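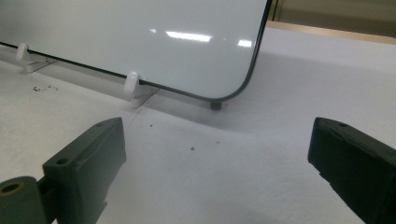
Apr 23, 2018
By Solveig Solberg

Workshop tips: whiteboards and tabletops near a gripper

Most of the trouble we have with grippers at a bench comes from ordinary things: a shiny board, a bit of grit, a stand that creeps when it is nudged. The rules below are the ones we keep at the Plolach workshop. They suit a hand-held gripper and they suit an arm bolted to the table, with the extra points for arms given further down.

Standing boards

A dry-erase board that stands in clip-on feet is light and tips easily. Push each clip fully on to the bottom edge before you let go of the board. Set the feet well apart. If the base of a foot pokes out towards the work, treat it as part of the board and keep the fingers clear of it when you come in low.

Do not grip a board by its writing surface. Grip the trim, and close slowly. Eilif likes to take hold of the feet instead, and for short moves that works well enough, but check the clips again afterwards.

Wipe the board with a dry cloth first. Use spray cleaner only when the marks won't shift, and spray the cloth, never the board. Cleaner that runs down behind the trim comes out again an hour later on the table.

Glare and shadow

Glossy boards throw the ceiling lights straight back. White streaks across the face will hide pen marks from a camera and from you. Turn the board a little until the streaks move off the part you need. Switching off one row of lights is the next thing to try. Matt film over the board helps too, though it is harder to wipe clean.

A board also puts a wide shadow on the table. Small parts left in it are easy to miss, so lay them out on the lit side. On a white table this matters more than you would think, as grey parts in grey shadow nearly vanish.

Keeping the table clean

Wipe the table before each job and again at the end. Look for specks, pen marks and crumbs of rubber. A damp cloth takes most of it, and a pencil eraser lifts scuffs from a matt white top. We gave up on scouring powder after it left a patch that caught every bit of dirt going.

Check the finger pads at the same time. Grit stuck to a pad will scratch the next thing you pick up. Brush out any screw holes with an old toothbrush, dry.

Extra rules for powered arms

– Mark the reach of the arm on the floor with tape and renew the tape when it lifts. Ours is 2000 mm from the table edge.
– Test the stop button at the start of every shift. Press it with the arm moving slowly and nothing in the fingers.
– One person runs the arm. Anyone else stays behind the tape until that person says it is clear.
– Cut the power before you change a finger or move a board. Pausing the program is not enough.
– Tie back long hair. No lanyards, no loose sleeves.
– After any knock, run the whole job once at low speed before going back to normal.

If your employer or insurer has stricter rules than these, follow theirs.

The log book

Write down every knock, stop and dropped part, even the dull ones. A line is plenty: what was being moved, which fingers were fitted, what you changed. Gøran Tangen went back through ours in April and found 58 entries, most of them to do with boards and trays being shifted between jobs. We now mark the place of each stand with two short strips of masking tape. Low-tack tape is best – the cheap sort leaves glue behind, and then you are back to the eraser.

Spare clips and pads are in the drawer marked 346. Please write on the lid when you take the last pair.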